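The Salt Road
Posted 9/10/18

When my uncle died he left me a key, a debt of 2,000 and a letter with one line in it: "Go to Sallavus before the water."

I did not know this town. On the map it was a small dot between Mudis and the sea, and the woman in the ticket office had to look for it two times. She asked me if I was sure. I said yes, although I was not.

The bus left Mudis in the evening. We were only 2 passengers, me and an old man with a bag of onions on his knees. He told me that in November the sea comes over the salt road and then Sallavus is an island until spring. "People go there to stop owing," he said. I thought it was a mistake of language, his or mine, and I did not ask more.

The house of my uncle was the last one. The key turned very easily. Inside it was clean, and it smelled of soap and of apples. I had expected dust, and it made me a little angry that there was no dust. I put my suitcase by the door and I sat down at the table with my coat still on.

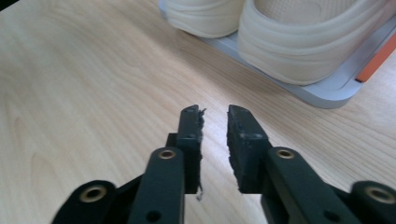

I read the letter again. On the back, in pencil, so weak that I had not seen it at home, he had written more. He wrote that he had borrowed the money from a neighbor to send me to school, and that the neighbor never asked for it. Because of this he could not look at him, and he moved away to the city, and for all those years he paid a woman to keep the house warm.

It was already dark outside. In the next house there was a lamp, and somebody was moving behind the curtain.

I counted the money from my pocket. It was not enough, but it was a beginning. I took it in my hand and went out without my suitcase, and before I could knock, the old man from the bus opened the door and asked me if I liked onion soup.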